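How to Change Banjo Strings Without Losing Your Bridge

I put off changing my banjo strings for way too long, mostly out of fear. The first time I tried it I took all five off at once, the bridge fell over, and I spent a whole evening getting it to play in tune again. So please, one string at a time!

Before you start, put two light pencil dots on the head by the bridge feet. Then loosen the fourth string, unhook the loop end from the tailpiece and pull the old string out.

Hook the new loop on and keep a finger on it — it loves to jump off. Run the string over the bridge and through the tuner post, leave enough slack for three or four winds, and crank. The winds should go down the post, toward the peghead. Do the rest the same way. The short fifth string needs hardly any slack.

Now check the bridge. Fret the first string at the 12th and compare it to the harmonic. If the fretted note is sharp, nudge the bridge toward the tailpiece (loosen the strings a touch first).

I use Brastari light gauge on my old Farías open-back, and I change them before the Tuvum jam every June. They'll go flat for a day or so, so tune, play a few tunes, and tune again.
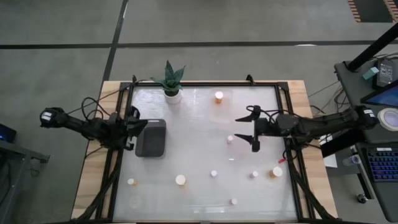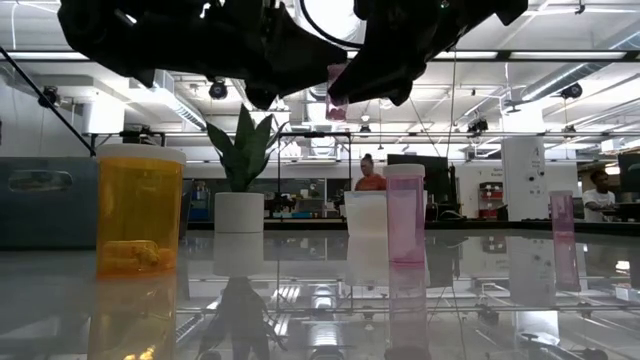

A potted plant on the bench, seen in both pictures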